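Section 6 Teaching a pick-and-place task by demonstration

6.1 Purpose of this section

This section explains how an operator records a task on the Kullel arm by moving it, either by hand (lead-through) or from the remote station. The task used throughout is the tool board exercise, in which a thin, upright part is held by the gripper at one of the slotted holders on the grey board. Operators should have completed Section 5 (Powering up and homing) before they begin. 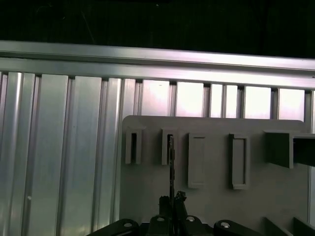
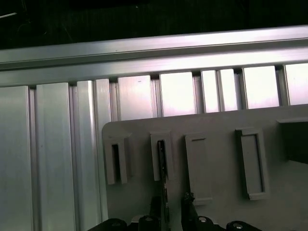
Figure 6-1. Wrist camera views of the tool board, with the thin dark part at the second holder from the left.

6.2 Before recording

1. Confirm that the arm has been homed and that the status panel shows READY.

2. Check that the board is fixed firmly to its support. A board that shifts between recordings will make the whole set unusable, and the set must then be recorded again from the start.

3. Open the wrist camera view on the station display. The slotted holders and both gripper fingers must be in view when the arm is at the approach position. If the fingers are missing from the view, the camera bracket has been fitted the wrong way round. See Section 3.4.

4. Look for strong reflections from bare metal behind the board. Reflections are acceptable provided that the edges of the holders remain clear on the display. Where they do not, lower the work light before altering the camera exposure.

5. Create a new task file. Names follow the pattern site, task, operator initials, for example Govstead-board-NN. Spaces are not accepted.

Note: The exposure setting is stored with the task file. If it is changed part of the way through a set, the software will close the set and open another.

6.3 Choosing a method

Lead-through is recommended for first recordings and for operators who are new to the arm. The operator holds the wrist grip and guides the arm directly. Contact with the holder is felt through the grip, and most operators produce smooth movements after a short period of practice.

Remote control is used where the cell must remain closed, or where the operator's hands would otherwise come into the camera view. The Georgiou hand controller is supplied for this purpose. It gives no sense of contact, and the approach to the holder should be made more slowly as a result.

The two methods must not be mixed within one set.

6.4 Recording by lead-through

CAUTION: Keep fingers clear of the gripper linkage at all times. The linkage arms move outwards and inwards as the gripper opens and closes, and there are pinch points beside the pivot bolts.

1. Press and hold the enabling switch on the wrist grip. The arm becomes free to move.

2. Bring the gripper to the approach position in front of the board and pause until the tone sounds.

3. Press RECORD.

4. Guide the open fingers to either side of the part, towards its lower end. The fingers should be level with each other before they are closed.

5. Close the gripper with the thumb button. Do not squeeze the fingers together by hand.

6. Carry out the movement to be taught. Keep the part in line with the slot for as long as it is inside the holder. A part that is twisted in the slot will bind, and the force limit will stop the arm.

7. Finish the movement, open the gripper where the task calls for it, and return to the approach position.

8. Press RECORD again to end. Release the enabling switch only after the arm has come to rest.

Note: If the enabling switch is released during a recording, the arm will hold its position and the recording will be discarded. This is normal and does not require a reset.

6.5 Recording by remote control

1. Close the cell door and confirm that the interlock lamp is green.

2. Take up the hand controller and squeeze the side trigger to connect it to the arm. The arm will not move until the controller has been held still for a moment.

3. Set the motion scale. The standard value for the tool board exercise is 6. Higher values may be used for the approach but not while the part is in a slot.

4. Press RECORD and carry out steps 4 to 7 of Section 6.4, using the controller in place of the wrist grip and its front trigger in place of the thumb button.

5. Press RECORD to end, then release the side trigger.

CAUTION: Judge clearance at the holder from the wrist camera view together with the overhead view. The wrist view alone is a poor guide to depth, particularly where a grey holder stands against a grey board.

6.6 Number and quality of recordings

A complete set for one task consists of 100 accepted recordings. The software will allow training to start at 87, but sites are asked to complete the set unless Witham support has advised otherwise.

Vary the starting position of the gripper a little from one recording to the next. The board itself should stay where it is. Pauses are acceptable if they are short - long hesitations in front of the holder tend to be learned along with the task, and the arm will then repeat them.

Reject a recording if:

the part was dropped or touched by hand;
the force limit stopped the arm;
the gripper closed on the holder instead of the part;
anyone reached into the camera view.

Rejected recordings are kept in a separate folder and may be deleted at the end of the set.

6.7 Fault messages

Message 498 - Gripper position lost. Open the gripper fully from the station, wait for the tone and start the recording again. If the message returns, inspect the linkage for dirt and check that the pivot bolts are secure.

Other messages are listed in Appendix C.

Section owner: Nadhirah Ngui, Operator Training, Witham
Last revised: 16 April 2025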